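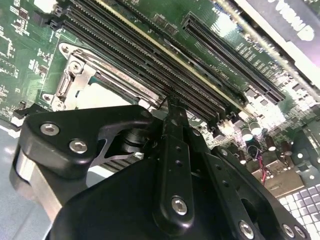

Memory slots and an expansion slot on a computer motherboard.

Publish the board repair sheet with the board

By Antonina Yurchenko
October 18, 2023

A desktop computer is usually retired over one part. A voltage regulator fails, or a capacitor near the memory drifts out of tolerance, and the machine stops passing its start-up check. The processor still works. The memory still works. The whole unit goes to recycling, where the metals are recovered and the remaining value is lost.

My argument is narrow. Any firm selling a main board to the public should publish the circuit diagram and the component placement file on the day the board goes on sale, and keep both available for as long as it accepts warranty claims, plus ten years. I do not propose that firms publish firmware source, factory test software or anything about how their chips are made. The two documents I have in mind already exist, in final form, before the first unit ships.

I ran the intake bench at Polishchuk, a repair workshop, for six years. In the last full year we logged 2604 desktop boards. Of these, 368 were set aside as "diagnosable, no documents". The label meant that a technician had found the faulty area of the board but could not identify the failed part, usually because the marking had burned off or was a house code. Most of those 368 boards needed a component costing less than a cup of tea. We could not order it without knowing its value.

The usual workaround is a donor board. You find an identical model with a different fault, measure the part there and copy it. Hryhorii Maksymiv, who trained me, kept shelves of donors sorted by revision number. It is a slow method and it fails on revisions. Two boards sold under one product name may have different regulators, and the retail box will not say so.

Manufacturers raise three objections. The first is that diagrams help imitators. A competent laboratory can trace a multilayer board in a few weeks, and a competitor with the money to build one has the money to trace one. The people kept out are those who want to mend a single unit.

The second objection is safety, and it has more weight. Power supplies hold dangerous voltages and I would treat them separately. A main board runs at 12 volts and below. The worst ordinary result of a poor repair is a board that remains broken, though a shorted supply rail can scorch it, and I have seen that happen.

The third is cost. Prolonard, a small maker of industrial control boards, began releasing its diagrams two years ago. Its support manager, Gervásio Toledo, told me that the work consisted of removing supplier prices from the parts list and exporting two files, and that support requests from repairers fell afterwards. One firm is a small sample, and industrial customers are more patient than home users. I would still like to see a large consumer brand produce its own figure before claiming hardship.

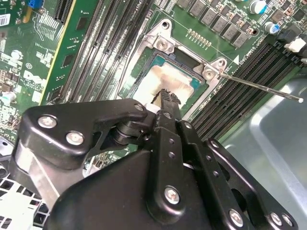 Would a diagram be of any use to an owner who cannot solder?
Mostly indirectly. The owner takes the board to a workshop, and the workshop can quote a fixed price because the part is known in advance. At Polishchuk we charged for diagnosis by the hour, and hours spent tracing undocumented circuits were the main reason customers declined the work.

There is a weaker version of the proposal, in which documents go only to approved repairers under contract. Arsen Stetsiuk has argued for it in the trade press as a first step. I think it would become the last step. Approval schemes carry fees and minimum volumes, and a workshop in a town with one high street will not meet them. The files would also leak, as they do now, in poor scans with no revision history, and technicians would go on working from those.

Enforcement need not be elaborate. The regulator keeps a public index of model and revision numbers, each with a link. A missing or dead link counts as a labelling fault, dealt with under the same rules as a missing voltage rating. Firms that close would deposit their files with the index as part of winding up.

The draft repair rules published in September cover hinges, batteries and screens, and mention main boards once, in a footnote on spare parts. I have asked for the footnote to be moved into the body of the text and for the words "circuit diagram and placement file" to be added after "spare parts".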